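Notebook, bench 2, Tuesday

Went through the Celtatau handling guideline again before the bag task. Still not convinced. It reads like it was written by people who wanted something to sign off on.

Rule on start pose: "gripper clear of the workspace before every episode." Clear how? Above it, beside it, out of view? Ferkside takes it to mean parked. We take it to mean not touching anything. Both labs tick the same box, and then the sets get merged and everyone acts surprised.

Rule on spacing: items must not touch each other at the start. Fine, I can check that by eye. The 40 mm minimum I can't, and I doubt the people who wrote it can either. Not measuring it for soft toy food. I'll write "no contact" in the log and leave the number blank — better a blank than a guess.

Rule on wrist view: "must show useful content." Useless as written. A wrist camera looks at whatever the wrist points at, and if that's a wall, it's a wall. Stesetano dropped 30 episodes last time over this and kept others just as bad. I want the rule to say which part of the episode has to show the object. Until it does, I'm keeping everything and flagging it.

Count stands at 1,411 kept out of 1,659. Don't trust the difference. Too many of those were thrown out under the old wording and the reject column only says "quality."

To do: reword start pose, ask for raw rejects back, stop using "clear" in the log.
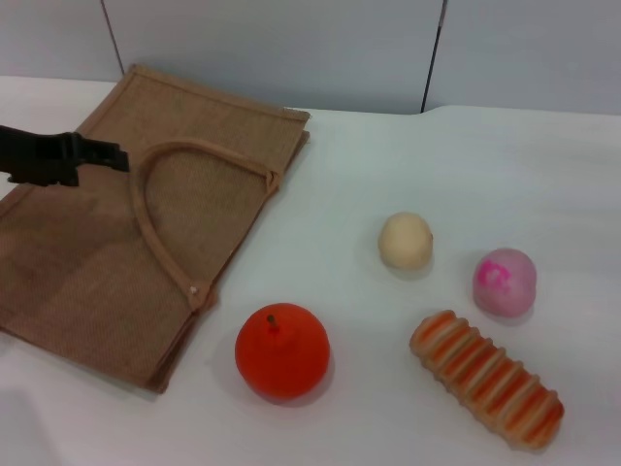
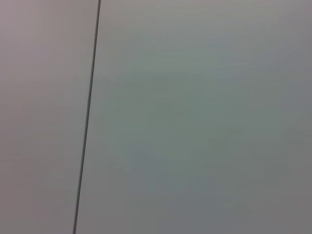 Ndung'u annex, January

Jute bag flat, handle lying on top of it, orange and bread roll and the two small balls off to the side with gaps between them. Spacing passes on contact. Wrist view is panels and a seam, flagged under the third rule.

Comments

benchrat: Blank fields break our import script. Put a zero?

reply: No. Zero is a measurement. Fix the script.

tk_2: We read "clear" as parked too. Is there a newer version of the guideline?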